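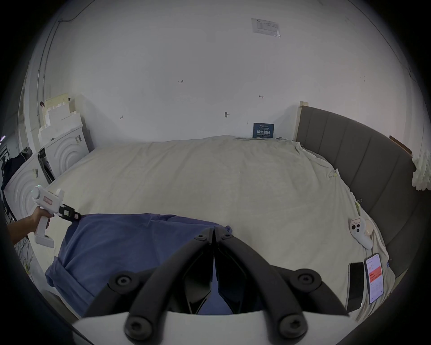

The collection protocol at Vellmont is 30 pages long, and four of them concern cloth. I have read all of it twice, the second time out of spite. It tells you the height at which to begin a demonstration and the number of seconds to hold still at the end. It tells you which hand should hold the gripper if you have a preference, and then which hand should hold it if you don't. It has a paragraph on sleeves. What it doesn't have, anywhere, is a definition of "folded."

I bring this up because there is a push on to turn documents like this one into a shared standard, so that demonstrations recorded at one place can be used at another without a month of email. I am for it. I would like that on the record before I spend the rest of this column complaining.

My complaint is with the kind of rule we seem to enjoy writing. We like rules that can be checked by somebody who wasn't there. Was the form filled in? Was the file named properly? Did the session start with the approved phrase? These are pleasant rules. They produce green ticks. Vellmont rejected 392 demonstrations in February, and Niall Hepburn, who had the dull job of reading the rejection codes, found that most of them had failed on file names. The folds were fine, or at any rate as fine as the ones that passed.

Meanwhile the things that matter to a machine learning from this stuff go by without comment. Take the grab.

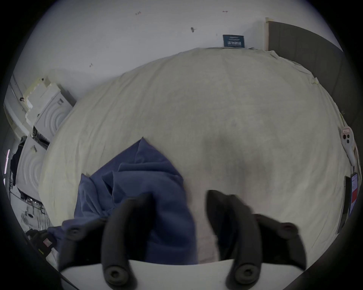

*Photo: Afaf Kanaan for Grindemby*

A heap of blue cloth on a pale sheet, and two black fingers going in after it. Where should they go? You could take the high point of the heap, or fish for an edge. You could pinch whatever is closest and sort it out later, as I do with my own laundry. Any of these might be good practice. The protocol says "grasp the item securely," a sentence that could have been written about a ladder.

So each operator makes up a private rule. Bushra Mengal goes for a corner, always, and will chase one through three layers of towel to get it. Innes McIver takes the nearest edge and trusts to gravity. Both are good at the job. Put their work in one pile, though, and you have taught your robot that the right way to pick up a cloth is to be of two minds about it.

The usual answer is that variety is healthy, and we shouldn't be training a machine to copy one fussy person. Fair enough. I like variety too. But variety you chose and wrote down is a very different animal from variety that leaked in while everyone was busy checking file names. If Bushra's way and Innes's way are both welcome, say so, and tag which is which. It would take one line. We could make room for it by cutting the paragraph on sleeves.

The same goes for mistakes. When the cloth slips, do you stop and throw the take away, or carry on and recover? Our protocol says to discard "failed attempts," and the draft standard says the same with more commas. I think this is plain wrong. A person who drops a towel picks it up again, and the picking up is the part I would most want a robot to see. At Olby they kept their fumbles for one project, 611 of them, each marked as a fumble. They were told this was untidy. It was also the only set I've worked with where I could tell what anyone had been trying to do.

Then there is the question of when a demonstration ends, which sounds like a matter for lawyers until you watch two people settle it differently on the same bed.

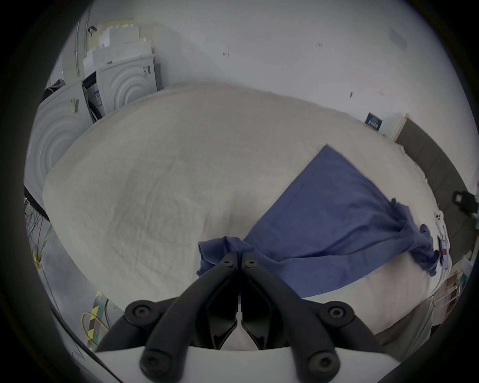 Struan Cruickshank thinks I have this backward. He read a draft of this piece and wrote to say that the boring rules come first for a reason: "You can argue about corners for a year, and you'll enjoy it. If the files can't be found you have nothing to argue about." He added that every clause I call silly was put there after a bad afternoon, and that the sleeve paragraph was his.

I take the point, and I apologize to the sleeves. But a bad afternoon is a poor way to choose what a standard covers. It gives you a thick book about last year's trouble. The file-name rules can stay. I would just like them to stop being the rules that decide what gets kept.

What I'd ask of the people drafting this thing is modest. Say what "folded" means, with a tolerance, even a generous one. Name the kinds of grasp you'll accept and have the operator record the one used. Keep the fumbles and label them. Then give the draft to two operators who have never met, hand them the same towel, and see how far apart they land before you send it out for votes.

Atinga has offered a room and a supply of towels for this. I have offered to come and watch, and to name my files properly.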